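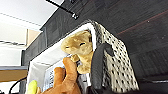
Wrist camera view, soft gripper at the toy basket.

Progress report: household tidying equipment
Prepared for the Stilley fund by Jacobus Mahlangu
2023-02-22

Summary

We are on schedule with the work and slightly behind with the purchasing. Arm one has been in daily use since the second week of January. Arm two is still on order. We have spent less than planned in this period, mostly on account of the delayed order, and we are asking for one change to how the remaining money is divided. The change does not increase the total.

What we have been doing

The task for this period was picking soft goods out of household storage and putting them back. We chose plush toys and fabric baskets for the first round. The toys are forgiving when the grip is wrong, and the baskets give trouble in a useful way, as they tip and the sides move when the finger pushes against them. The picture at the top is from the wrist camera, with one of the orange-brown fingers against the paw of a tan plush toy in the dotted basket.

We logged 247 picks with arm one up to the end of last week. The target for the whole grant period is 500, so we are close to half. The pace was slow in January while we settled the mounting height and is better now.

Most failed picks come from the approach and not from the grip. The arm comes in too steep and the finger meets the lining before it meets the toy. We changed the approach path twice. The second version is the one in use, and we do not plan to touch it again until arm two is running.

Equipment bought

Arm one, the controller and the wrist camera were bought from Grasso under the original quote. All were delivered and accepted.

Soft fingers: 6 bought from Nivine. Two are on the arm, one has been retired with a split near the base, and the rest are in the drawer. We planned for a finger to last the full period. That was too hopeful. From what we have so far, I would budget for replacement every couple of months under daily use.

Cables and strain relief: bought locally, small amounts. We had not listed these separately in the proposal and they are booked under sundries. The camera cable is the one that wears, at the point where it leaves the wrist.

Household items (baskets, plush toys, shelf parts): bought as needed. This line is well under budget and I expect it to stay that way.

Equipment outstanding

Arm two was ordered from Grasso in January. The supplier has moved the delivery date once and has now confirmed it in writing. No deposit has been paid, so none of the grant money is tied up. If the date moves again we would like to look at a rental from Sisto for the rest of the period. They have quoted us a monthly rate that includes the controller and service visits. Renting for 3 months would cost well under the purchase price, but we would have nothing at the end of it, and the mounting plate is different from ours. My preference is still to buy.

The spare wrist camera has not been ordered. In the proposal it was scheduled to come with arm two. I would now like to order it straight away. A camera fault would stop all work on arm one, and the lead time is longer than it was when we wrote the budget.

Change requested

We ask to move part of the household items line into consumables, to cover a second set of soft fingers and spare camera cables. The amounts are in the attached sheet, lines 4 and 7. Everything else stays as approved.

If the fund agrees, the fingers would be ordered from Nivine in one batch. They give a lower unit price on a full set, and we would get them all from the same mold run – the first batch came in two deliveries and the stiffness was not quite the same between them.

Risks

Delivery of arm two is the main one. Without it we can still reach the pick target on arm one alone, but the comparison between two mounting heights would have to be dropped or cut short.

Working space is the other. The arm has cabinets close by, and we lose some reach on that side. Moving the mount would cost us a few days of setup and a new bracket. We have a price for the bracket and have not committed to it. I will decide after arm two is in, as both may need to move together.

Next period

Order the spare camera. Order fingers and cables once the change is approved. Receive and mount arm two. Start on folded cloth items, which will go in the same baskets so that we can compare with the results so far.

Invoices for the period are attached in date order. The Grasso invoice for arm one shows a freight charge that was later credited; the credit note is the page behind it.

Jacobus Mahlangu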